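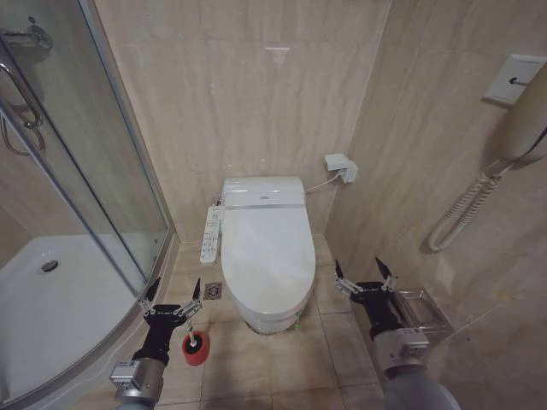
A bidet toilet with a side control panel in a tiled bathroom.

PATDALE, Jul 6, 2026 - The Patdale Herons introduced Arvo Niskanen as their new manager, the fourth man to hold the job since the club last finished above .500. He was given a cap that fit, already an improvement on the last introduction.

Niskanen, a former catcher from Riihimäki, inherits a team that has lost 16 of its past 20 games and is hitting .297 only if you add the two worst averages in the infield together. He said he had watched the video.

"I saw some good throws," he said. "We need more of them to go to first base."

General manager Memitz, who goes by one name and has fired people under it, called the roster "young." Its average age is 25. Its closer was traded to Kukulent last week for a left-handed reliever and cash, and the reliever has yet to report.

Niskanen's contract runs through December, two months longer than the season. The Herons open a six-game homestand tomorrow.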